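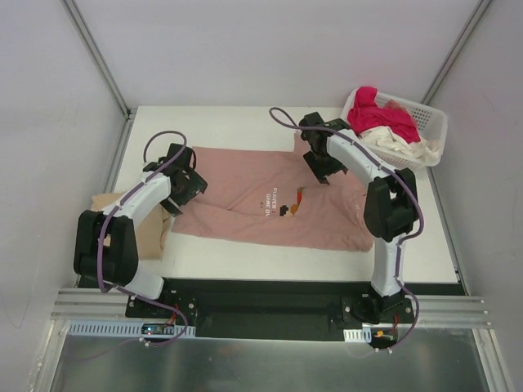 Subject: Re: paying down the line of credit vs. building savings first

Hi all,

Catching up on this thread from Sunday. I've kept Ashwin's question below so the rest makes sense.

Ashwin Panicker wrote:
> We owe $703 on the store card and a good deal more on the
> line of credit. The credit union is offering to roll both into
> one loan with a payment of $421 a month. My wife would rather
> keep them separate and put $200 a month into savings first.
> Has anyone here done the consolidation, and were there fees
> you didn't expect?
> Also, does the loan insurance have to be taken with it?

I did this two years ago, with a different lender, so check the details against your own paperwork.

On fees, there was a setup charge of $41, added to the balance instead of billed up front. I only saw it on the first statement. Ask for the full cost in writing before you sign, and ask what the total paid comes to over the whole term. My payment went down, but the term was longer, and the total interest ended up close to what I would have paid anyway.

On the insurance, mine was optional. The box was already checked on the form and I had to ask them to take it off. Hayley Heywood said the same thing on this list last October, if anyone wants to look in the archive.

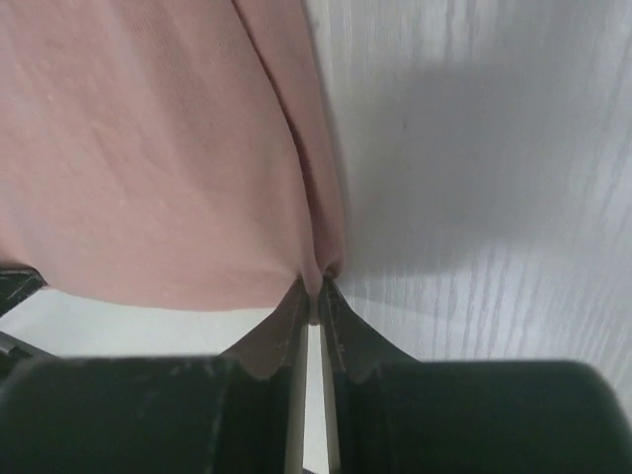 The other thing is what happens to the old accounts. The store card stayed open after it was paid off, and I used it again within a few months. If you consolidate, decide ahead of time whether you are closing the card. Closing it can move your credit score a little, so if you have a mortgage renewal coming up, ask about that first.

As for savings, I don't think your wife is wrong. We had nothing set aside, and when the car needed brakes it went straight onto credit. You could pay off the store card — it is the small one and likely has the highest rate — and then split the money between savings and the line of credit.

Jabari, you mentioned a spreadsheet that compares the two side by side. Could you post it again? The link in your old message doesn't open for me.

Raghavendra Subramaniam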